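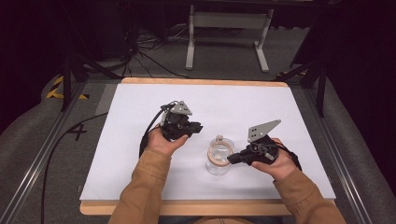 Two hand-held grippers and one glass jar at the Kollholm robotics club.

At the Kollholm robotics club, a whole evening can go into one jar. The members meet in the back part of the old Trostuseck building, where the curtains stay closed and the light comes only from the lamps. They are students, most of them in their second year, and they are preparing for the Tamombridge Open, a competition in which a machine must do small jobs of the house without help.

Their machine is called Heo. It does not learn from written rules. A student takes a gripper in each hand and does the job slowly, and every movement is recorded for Heo to study later. The club wants 600 recordings of each task before the machine may try it alone. For the jar they had 164 when I came, on Saturday, May 6, 2023.

I was allowed to try it. I had thought it would be like using kitchen tongs, but the grippers are heavy for the wrist, and one cannot feel the glass through them. My fingers wanted to help all the time. After 2 attempts I gave the grippers back, and a student told me kindly that my recordings would be deleted.

The students themselves have become very calm at this work. They speak little when somebody is recording. Between the turns they argue a lot — about the speed, about which hand should hold the glass, about whether a bad attempt is also useful for the machine. On this last question the club is divided since December.

I asked why they chose a jar with a glass lid and a rubber ring, when a simple box would be easier. The answer was that the competition will not be easy either. Glass is clear, so the computer has difficulty to see it, and a ring makes the lid hard to close well. 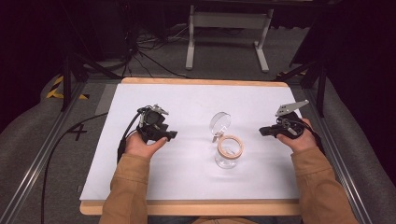 Before the competition

There is still much to do. The task of folding a cloth is further along, with 526 recordings, but the jar gives more points. The club will meet on two evenings each week until the summer, and new members are welcome, also those who study something else. I was told that a music student has the steadiest hands of them all.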